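Stosley Home Forum > Furniture and Wood > Tables and worktops

Topic: Oil or hardwax for a pale table top?

patora_lin
Posts: 382

Hello all. I have bought a table second-hand from a family near Jemal who were moving abroad. The seller told me it is ash, but he also said "or maybe oak, I am not sure", so I do not know how much I can trust this. It is a light wood with big wavy lines. I paid 90 for it, delivery included.

My question is the finish. I think the old owners sanded it and never put anything on, or only a very thin wax. We are a family with two small children and there will be beetroot soup on it, I promise you. I would like to protect it but keep the colour pale. My sister oiled her table in May and it went yellow like honey. She likes it. I do not.

greybench
Posts: 1350

First thing is to find out if there is something on it already. Put a drop of water in a corner and wait five minutes. If it sits like a bead, there is a finish. If it goes in and leaves a dark spot, the wood is bare. The spot will dry out, do not worry.

And please show the grain, ash and oak are not so difficult to tell apart.

patora_lin
Posts: 382

Thank you. I did the water test under the edge and in one corner on top. Both times it went in, slowly on top and quickly under the edge. The top, from above:
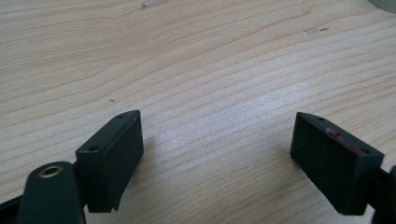 Last changed by patora_lin on 14/10/2022. Reason: spelling

The lines run diagonally there, and in one part they are close together and in another they open out wide. It feels smooth with the hand and it does not shine, only a soft brightness in the middle where the light falls.

greybench
Posts: 1350

Nice top. I would say ash from those long curves, but I would not bet my own money on it. For oak look for small shiny flecks when you turn your head at the side of the table. If you do not find any, it can still be oak, it depends how the board was cut.

For the finish: hardwax oil, the kind with a little white pigment in it. Two thin coats. Zimlow has one called Raw and it kept my shelves very near to the bare wood.

tin_kettle
Posts: 854

I do not agree about ash. I had a birch veneer table with exactly such wavy lines, wide in one place and tight in another. Before anybody sands anything, look at the end of the top. If the lines do not continue over the edge, it is veneer and you have less than a millimetre to play with. I went through mine with a machine sander and I still put a tablecloth on that place.

Also I am against white pigment for a family table. It collects in scratches and after one year you see every fork. Water-based matt varnish, three coats, finished.

greybench
Posts: 1350

Varnish is fine until it chips, then you must sand the whole top again. With hardwax you repair only the one spot. And pigment collects in scratches only if you put it on thick.

tin_kettle
Posts: 854

We had this discussion already in the worktop topic and neither of us moved :) I only say what happened in my kitchen.

patora_lin
Posts: 382

I looked at the end. The lines do go over the edge, I followed three of them with my finger and they continue on the side. So I believe it is solid. No shiny flecks that I can find, but my eyes are not the best in the evening.

How long must I wait before we can eat on it, with the hardwax?

quietspoon
Posts: 902

With mine it was dry to touch the next morning, but I waited around ten days before hot dishes and wet cloths. Read the tin, they are not all the same. Try it first on the underside - both products if you can get small samples - and leave it one week by a window. On my table the colour on the second day was not the colour on the seventh.

And wipe up the beetroot quickly, whatever you choose.

patora_lin
Posts: 382

I have ordered a small tin of the Zimlow and a sample of matt varnish. I will paint two squares underneath and write here when they are a week old. For now the children eat on a plastic cloth with lemons on it.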